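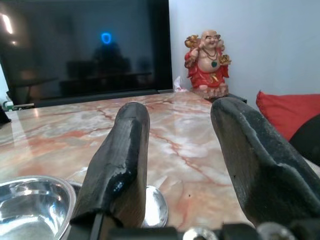
The Komness is our marble-topped media table, and it is the piece people ask us about more than any other. We have been selling it long enough that we can usually guess the first question, so let's get to it: yes, you really can put a big television on it and still have a proper table in front. The top runs deep, and the polished stone comes all the way back to the base of the screen, with plenty of clear marble left over for a steel bowl of popcorn or nuts or whatever your household likes to reach for during a movie. The color is a cream and pale beige, with veins of orange, rust and a soft pink wandering across it and white cloudy patches in between, and under a ceiling light the gloss gives you a gentle shine.

We named the stone Sârbu, after the yard that cuts and polishes it for us. They send us slabs in small lots, and we go through each one with a damp cloth and a lamp before it is matched to a base. Veining varies a good deal from one slab to the next (some are nearly calm, others have rust lines crossing every which way), so the top you receive will be a cousin of the one shown on this page and never its twin. If you have a strong preference, tell us in the order notes whether you'd like it quieter or busier and we'll do our best with what is in the warehouse that week. We're also happy to email you pictures of two or three slabs before you commit, and quite a few customers take us up on that!

About the finish

The top is polished and sealed before it leaves us. Even so, marble is a natural stone and it likes a bit of looking after. Lemon juice, vinegar, wine and tomato sauce will dull the shine if they sit, so wipe them up when you see them. For everyday cleaning, a soft cloth and warm water with a drop of dish soap is plenty. Please skip the scouring pads and anything sold for bathrooms or limescale. Metal bowls and lids are fine on the surface, but do lift them when you move them. Dragging a steel rim across polished stone is the most common way people end up with fine scratches, and we hear about it every December, when the good serving pieces come out of the cupboard.

We suggest resealing once a year if the table sees a lot of food, and less often if it mostly holds a screen and a remote. A small bottle of Flivorel stone sealer comes in the box, enough for two coats. Wipe it on, wait 20 minutes, buff it off and leave the table alone overnight.

Using it with a television

Most screens with a center stand or a pair of feet will sit happily on the Komness. Measure the distance between the feet before you order, and compare it with the length of the top below. Stick a felt pad under each foot; we put a sheet of them in with the sealer. If you have small children or an adventurous cat, please anchor the television to the wall as well. The table won't go anywhere, but a screen can still be pulled forward.

One more thing we always mention: a dark glass screen and a glossy stone top will both pick up whatever lamps and windows are across from them. If reflections bother you in the evening, try the table on a different wall before you let the delivery crew go home.

Details

Top: natural marble, polished and sealed, Sârbu selection
Length: 61 inches
Base: Zernley, powder-coated steel, in black or sand
Feet: adjustable, for uneven floors
In the box: top, base, hardware, hex key, felt pads, Flivorel sealer, care card
Assembly: two people, with a third very welcome for lifting the top

Delivery and returns

The Komness ships in two crates and is brought to the room of your choice, stairs included. Have a look at the stone while the crew is still there, and run your hand along the edges. If you find a chip or a crack, note it on the slip and send us a picture within 7 days so we can arrange a new top. Natural pits and fine lines in the veining are part of the marble and aren't treated as damage.

Slab samples are available on request, and the cost comes off your order if you go ahead.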